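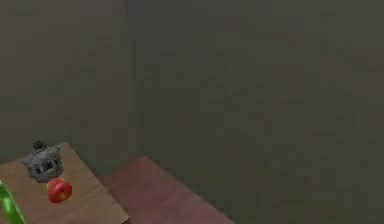 A corner of the table in the Plistotska practice room, with something round and red on it.

Plistotska Demonstrations: Frequently Asked Questions

For people recording sessions from Jumstead, Urkville or their own spare bedroom. Last revised 20 June 2024. If your question isn't answered, please check that it isn't answered before writing in.

What am I being asked to do?

Drive a simulated arm around a simulated room and do small jobs with it, well enough that a learning system can copy you. Each completed attempt is called an episode. Pick up the red thing, put it beside the bottle, let go, press Save. If that sounds like a strange way to spend an afternoon, you have understood the role perfectly.

Do I need to know anything about robots?

No. People who do tend to drive the arm the way they think a robot should move, all right angles and dignity. We'd like you to move it the way you'd move your own hand if your own hand were slightly too big and belonged to somebody careful.

How many episodes make a set?

14 of the same task, then you're free to change to another. Please don't do seven of one and seven of another and call it a set. The upload page can tell, and it sulks.

Why does everything look so blurry?

The picture is kept small so that the system can get through a lot of it without the electricity bill ending up on somebody's desk. You'll get used to it within an hour or so. Until then, squinting is allowed.

What is the grey lumpy thing?

On the task sheet it is "the pot". We have received 11 separate emails proposing other names for it, among them "the boulder", "the helmet" and one we won't repeat. The instruction text has to match across everybody's episodes, so it's the pot. It was the pot in January and it will be the pot when we are all gone.

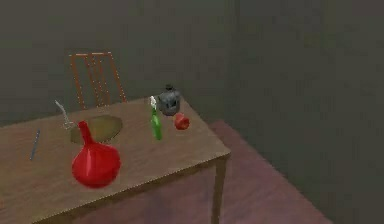

Marlene Boychuk

Do I have to start with the objects in the same places?

You shouldn't even try. Press Shuffle before each episode and accept what you're given, including the layouts where the green bottle is right up against the pot and you'd have to be a surgeon to get between them. A system that has only ever seen tidy tables will be no use to anyone with a kitchen.

The one exception is a layout where an object has started inside another object. Shuffle again and tick "bad start" on the form. We collect those too, in a folder we don't like opening.

Can I tidy the table first?

Only if the task says "tidy the table". Otherwise leave the clutter alone. If the job is to move the small red object, then the big red one is there to be ignored, and we need to see you ignoring it. Please also write "small red" or "large red" in the instruction box. "The red one" has cost us more time than any fault in the software.

I knocked something over. Should I delete the episode?

Please don't. Stand it back up if you can, finish the job and save as normal, with "recovered" ticked. Recoveries are worth having, and we're always short of them, since everyone is embarrassed and bins the evidence. If the thing has gone on the floor and the arm can't reach it, stop there and save with "failed" ticked. Failed episodes are kept apart and still count towards your hours.

What we can't use is an episode where you knock something over on purpose so as to look good putting it back. Somebody in Urkville had a whole run of these. The bottle went down at the same second every time.

Does it matter if I stop to think?

A bit. Long pauses teach the arm to stand about. Do your thinking before you press Record. If the doorbell goes halfway through, cancel the episode. We once trained on a batch with several tea breaks in it and got an arm that approached the table, paused for rather a long while and then did the job beautifully.

How fast should I go?

At the speed you'd use for somebody else's crockery. An episode should take under 88 seconds, after which the recorder stops by itself and looks at you as though it were your fault.
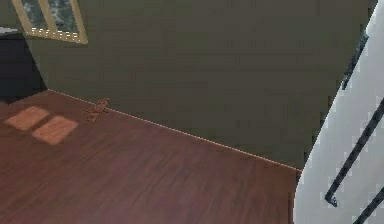 The far side of the room, window at top left and the white of the arm on the right.

My view is mostly wall. Is it broken?

Probably not. There are several views and some of them spend a good part of their lives looking at wall, or floor, or a large amount of the arm's own casing. Leave them on. The system gets all the views at once and is better than you'd expect at working out which ones to bother with. If every view is wall, you have turned the robot away from the table. Turn it back.

May I drive over to the window?

You may, between episodes, and we'd be fools to think you haven't already. Just don't do it with the recorder running. Nothing in the task list happens over there, and there's no view to speak of.

What about things on the floor?

Leave them where they are unless they're named in your task. There is an item on the boards near the skirting that people keep asking about. It has no task, you don't need to fetch it, and no, there isn't a bonus for it.

The arm shakes when I get close to an object. Is that me?

Usually. Rest your elbow on something. If it still shakes with your hand off the controller, run Recalibrate from the Bouchard menu, the one with the unhelpful spanner, and throw away whatever you recorded since it started.

Will anyone watch my episodes?

Yes, one from each set, picked at random, at double speed. The checker is looking for wrong labels and missing grasps. Your style won't be marked, though it may be discussed.

I've done 6 sets and I'm dreaming about the bottle.

That's common at this stage. Switch to the plate tasks for a few days.

Can I see what the robot has learned?

There's a showing at Jumstead whenever a new version is ready, and the recordings go on the shared drive afterwards. You may recognise your own habits. One of our regulars always nudges an object once before picking it up, and the current version now does this to everything, including things it has no intention of picking up.

Who do I write to?

Marlene, through the form at the bottom of the upload page. Put your set number in the subject line, and the word "pot" if it concerns the pot, so that it can be filed accordingly.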